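Kitchen Table Tips I Took Home from a Robot Open Day

Last October my brother-in-law Arnaldo Seixas invited me to the open day at Sendar, where he works in the office. It is a small workshop in Meltport, in the same building as the Gouveia bakery, and one time in the year they let the families and the neighbors come inside. I went mostly for the company and for the pastry. But I came home with a page full of notes for my own kitchen, and some readers asked me to write them in order.

The demonstration was simple. A robot arm had to pick up dishes and toy food from a white table and put them where the person asked. The young engineer who explained it to us said they have repeated such exercises 1,713 times since they started to keep a list. I cannot judge the engineering. What I can judge is a crowded table, and I have lived with one for many years.

Leave room for the hand

The gripper has two fingers, and they must pass on both sides of a thing before they close. The engineer told us that most of the failures come from neighbors: the cup that touches the plate, the spoon that leans on the cup. At home I had the same problem in my spice shelf. I always knocked down the cumin to reach the salt. Now I leave two fingers of space between the jars I use every day, and the others stand close together behind them.

Handles in one direction

A spatula that lies across other things takes them with it when you pull. Put all handles toward the side of the hand you work with. For me this is the right side, and my daughter, who is left-handed, turns the tray when she cooks. I use an old Pirnley tray for this, but any flat tray with a small border is good.

Bottles lying down

Ketchup that is almost finished can lie on its side on a plate, if the cap is well closed. A plate with a raised rim keeps it from rolling to the floor. Wipe the cap before you close it, otherwise it sticks and the next person must fight with it.

Round things go in a bowl

Strawberries, cut oranges, small tomatoes: everything that rolls should go in a bowl before you start to cut the rest. I keep one empty bowl next to the board from the beginning. A second bowl is for the peels. When the first is full, I stop and put it away in the refrigerator.

Do not stack what you need soon

If you put a small thing on top of a cup, you must move it each time you want the cup. I measured this at home with the kitchen clock, out of curiosity. To prepare the same lunch I needed 20 minutes with a clear counter, and with my usual mess I needed much more and I was also in a bad mood.

Electric things need their own place

I used to read my recipes from a laptop next to the stove. I paid 900 for that laptop and one glass of milk was enough to finish it. Now I copy the recipe by hand on paper and fix it to the cabinet door with tape. It is slower, but I also remember the quantities better.

Clear the table in the same order

At Sendar they put everything back in its place before each new try. I do it now in the evening: first the food, then the glass, then the plates, and the utensils last. My husband learned the order in one week. If your family does not want to learn it, write it on a paper inside the cupboard.

The next open day is in October again and the entrance is free. Come early if you want the pastry.
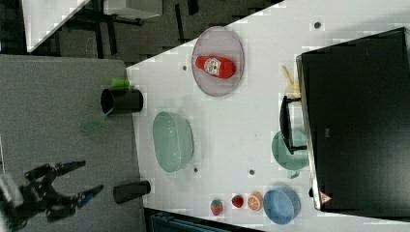
The table at the Sendar open day, with the gripper on the left.

Contact | Copyright | Back to top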